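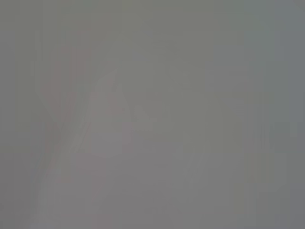
About us

We try out grippers, arms, cameras and controllers for people who are about to buy them, and we have a great time doing it. Odby started with 2 people and a borrowed bench in Nitholm, back when comparing two grippers meant reading two data sheets and hoping for the best. There are more of us now and the bench is our own, but the idea hasn't changed much. Put the parts on an arm, give them an ordinary job, and write down what happens.

Most of our customers are small. They run a bakery line, a repair shop, a college lab. They don't need the strongest gripper on the market, they need to know if it will hold a spoon, a pouch or a paper cup without a fuss (and how long it takes to teach it). So that's what we test with. Kitchen things are wonderful for this! A spoon handle is thin and slippery, clear glass is hard on almost every camera we've tried, and coffee beans let you know right away when a wrist moves too fast.

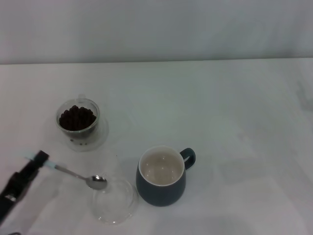 Odby Gripper and Camera Bench Team

Our team looks after everything between the wrist and the tabletop. Shuzhen Jia leads it. She came to us from controller work and still can't walk past a loose cable without tracing it to both ends, and she wrote the task sheets we use for every comparison. Each gripper gets the same 3 jobs: pick up, carry, and set down or pour. We repeat each job 30 times per gripper, with the same objects and the same starting spots, and we keep the bad runs in the report along with the good ones.

Cameras get the same treatment. We compare a view from up high with a view from the wrist, because the two can disagree in really interesting ways. A wrist view is great for the last inch of a grasp when it's sharp, and we love digging into why one is soft or low in contrast and what a different lens or exposure setting does for it. If you have a camera you're fond of, send it over, we'd be glad to give it a turn.

We also run Mevico, our shared notebook of test results, and the Cattaneo sessions, which are open afternoons at the bench. Bring a part, a question or just yourself. The next round starts in January, doors open at 2 p.m., and there's room to try the controllers by hand. First-timers usually begin with the spoon task and stay longer than they planned.

We don't sell hardware and we don't take a cut from anyone who does. If two grippers do equally well on your job we'll say so, and you can pick the cheaper one.

Contact: Odby, Nitholm | © Odby. All rights reserved. | Back to top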